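I sew tablecloths for a living, and the Dreltent is the one I'd keep if I had to give up all the others! It's a wipe-clean cloth with a soft cotton back, and I cut and hem every one myself in my shop in Ederport (upstairs from the bakery, so yes, yours may arrive smelling a tiny bit of cinnamon).

I started making it after my uncle Melquiades Villalobos wore through his third plain vinyl cloth. He likes to slide the sugar bowl across the table and he was never going to stop, so I went looking for a thicker coating and finally found one I liked at Cárdenas, the mill I still buy from. His Dreltent has been on the kitchen table ever since and he's still sliding that bowl.

## What you get

- One cloth, hemmed on all four sides, with mitered corners
- **Small:** 80 inches long, for a table that seats four
- **Runner:** 24 inches long, nice on a sideboard or a dresser
- 2 spare clips in the same finish as the ones on my Zekix outdoor cloths

Need another length? Write to me before you order and I'll tell you what I can get out of the roll. Custom cuts can't come back, so please measure twice (I've cut my own wrong and I do this every day).

## Looking after it

Wipe it with warm water and a drop of dish soap. No bleach, and please no iron on the coated side! If it comes out of the box with fold lines, lay it over the table overnight and smooth it with your hands in the morning. Coffee is fine if you get to it the same day. Turmeric is a fight, and I've lost that one more than once.

Florals are what most people ask me for, and I understand completely. A print hides crumbs between meals, and a pale background keeps a dark room from feeling heavy. New prints come in July, and the old ones go when the roll runs out.
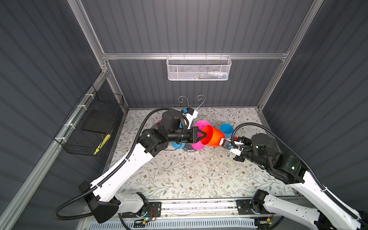
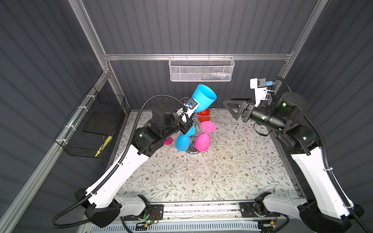 *Floral print on the tabletop, both photos.*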